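The Desk from Gindell Street

When my aunt Jamila Matubbar gave up the shop on Gindell Street, she kept the cash tin, the brass bell from over the door, and the desk. Everything else went to the Sikder brothers, who had been asking after the shelves since before my uncle passed and who paid her in full, with a box of mangoes on top.

The desk was older than I was. She had painted it so many times (green, then a terrible peach, then white, and white again) that the drawer had to be coaxed open with a little lift and a little prayer. As a child I believed there was money in it. There was never any money in it. There were rubber bands and bus tickets to Tredden, and once, wonderfully, a whole bag of aniseed candy that she let me finish before supper!

She moved in with us that May, and for the first week she wouldn't let anyone near that drawer, not even my mother, who only wanted to dust.

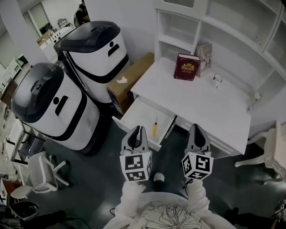 The white desk, with its drawer open.

Then one evening, with rain coming down and the kettle just on, she called me in and told me to sit. She pulled the drawer out as far as it would go and reached to the very back, and out came a bundle of letters tied up in kitchen string. They were from her friend Isine, who had gone away at nineteen and written every month for 30 years, and who wrote, my aunt said, the way other people talk over a fence.

"I never answered the last one," she told me. "I was busy with the shop, and then I was ashamed of being busy."

So we answered it. It took us two pots of tea and most of the night, because she would stop to tell me who everybody was, and whose goat it had been, and why the wedding was put off. At the end she signed her whole name, as if Isine might have forgotten it, and asked me if I knew what a stamp cost these days.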